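ホーム | 活動紹介 | 報告書一覧 | リンク

双腕ロボットを使う実習の安全ルールづくり 班別報告書
2019-07-27
この記事は4分で読めます

1. やりたかったこと

私たちの班のテーマは、ロボットを賢くすることでも速くすることでもなく「使うときの決まりをちゃんと作る」ことです。最初に聞いたときは正直、地味だなと思いました。でも始めてみたらこれが本当に面白くて、3月の予備調査のころには班の全員がすっかり夢中になっていました!

実習室には先輩たちが残した注意書きが壁に貼ってあります。「気をつけて操作すること」「周囲を確認すること」。書いてあることは正しいのですが、何をどう確認すればよいのか、初めて来た人には分かりません。そこで、初めての人でもそのまま実行できる文に書き直し、机上作業用の手順書としてまとめることにしました。手順書の名前は「Waleo」、記録用紙のほうは「Keltotell」です(名前を決めるのに一番時間がかかったのは内緒です)。

2. 規格を読む

まずISO 10218とISO 12100を読みました。前者は産業用ロボットの安全、後者は機械類の設計におけるリスクアセスメントの考え方を扱っています。どちらも学生にはなかなか手ごわい文章ですが、危険源を見つける、リスクを見積もる、下げる方法を考える、という流れが見えてくると急に読みやすくなりました。

特に印象に残ったのは、リスクを下げる方法に順番があることです。まず設計そのもので危険を減らし、次に防護の手段を加え、残ったリスクを使う人に伝える。つまり注意書きは最後に来るものなんです。壁の貼り紙ばかり直そうとしていた私たちには、かなりの衝撃でした。

3. 机の上の決まり

Waleoの机上編では、決まりを6項目に絞りました。

・作業に入る前に、机に置く物の一覧をKeltotellに書く。
・対象物は机の縁から離して置く。
・硬い物と軟らかい物を同じ課題で使うときは、把持力の設定を物ごとに確認する。
・人が机に手を入れるのは、停止を声に出して確認してからにする。
・配置を変えたら、変えた人が用紙に記入する。
・床のケーブルは、足を置く場所と分けてまとめる。

机に出す物は、形も手ざわりも違うものを選びました。ゴムのアヒル、紙の箱、発泡材の小さなキューブ、赤いキャップのマーカー。見た目はのどかでも、つかみ方を考え始めると一つずつ悩みが違って楽しいです。
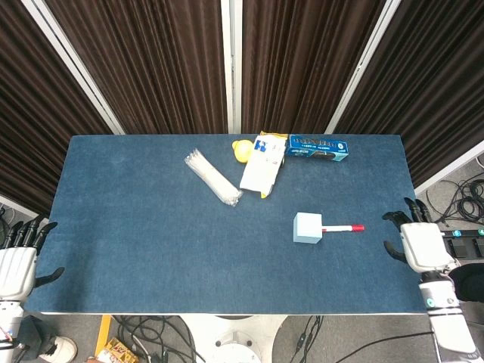
ロボットが止まって見えるとき、そのまま机に手を入れてもよいのでしょうか。

動きがないだけでは停止の確認になりません。次の指令を待っているだけの場合があるので、Waleoでは操作担当が停止状態を確かめて声に出し、相手が復唱するまで手を入れないことにしています。

4. 試してみて

別の班「Hung」にお願いして、Waleoだけを渡し、口頭の説明なしで準備をしてもらいました。自分たちの書いた文が他の人にどう読まれるか見るのは、もうドキドキです。つまずいたのは2か所ありました。

一つは「縁から離して」です。どこまで離せば十分かが人によって違い、相談が始まってしまいました。次の版では100 mmと数字で書きます。これは規格の値ではなく、この机で使うために班で決めた値です。

もう一つは床のケーブルです。Hungの人たちは机の上を丁寧に整えたあとで、最後に床を見ました。よく考えると、人が歩き回るのは準備の間です。床の項目は一番下から先頭に移すことにしました。順番を変えるだけで手順書の使い心地がずいぶん変わりそうで、早く次の試行がしたいです!

復唱のルールは思った以上に好評でした。初めは照れて声が小さかったのに、慣れてくると掛け合いのようになって、見ているこちらまで楽しくなりました。

5. 残っている課題

操作担当が途中で交代するときの引き継ぎは、まだ文にできていません。Keltotellに交代欄を足す案と、交代のたびに一度停止する案があり、班の中でも意見が割れています。また、袋のように形が変わる物の扱いは、把持力の項目だけでは足りないと感じています。学内発表会「Dirnotis」までに両方の案を試し、改訂版のWaleoを配る予定です。

お問い合わせ:実習班ページのフォームから | © 2019 双腕ロボット実習班 | ページの先頭へ戻る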